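Chapter 7
Sorting and Folding Everyday Clothing

Clothing care takes up more of the household week than most people expect. At the Flivholm training laundry, where many of the exercises in this book were first tried, students handled 726 garments in one term and wrote down how each was sorted, washed, dried and stored. Most of the mistakes they recorded came after the wash, at the folding table.

In this chapter you will learn to choose a work surface, read a garment before folding it, and fold knits and light ribbed fabrics so that they keep their shape. You will need a table, good light and a basket of mixed clean clothing. A living room table works as well as a laundry counter, provided there is enough bare surface for one garment to lie out flat. 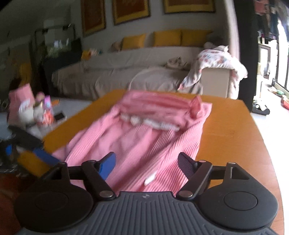

7.1 Reading the Garment

Spread the garment on the table before you decide how to fold it. A crumpled piece hides its own shape, and a rolled edge at the top may be a collar or a waistband. Open it out until you are sure. Look for the tag, which often shows the fiber content and care instructions.

Next, look at the fabric. Fine vertical ribs stretch easily across their width, so smooth them along their length with a flat hand. Check any lining or trim, such as a scalloped edge, and lay it flat under the outer fabric.

Key terms: rib, pinstripe, lining, care tag, waistband

Before You Begin

Take one ribbed garment from your basket. In your notebook, record its fiber content, its care instructions and whether it has a lining. Keep this page. You will use it again in Section 7.2, which covers the Subramaniam fold for light tops.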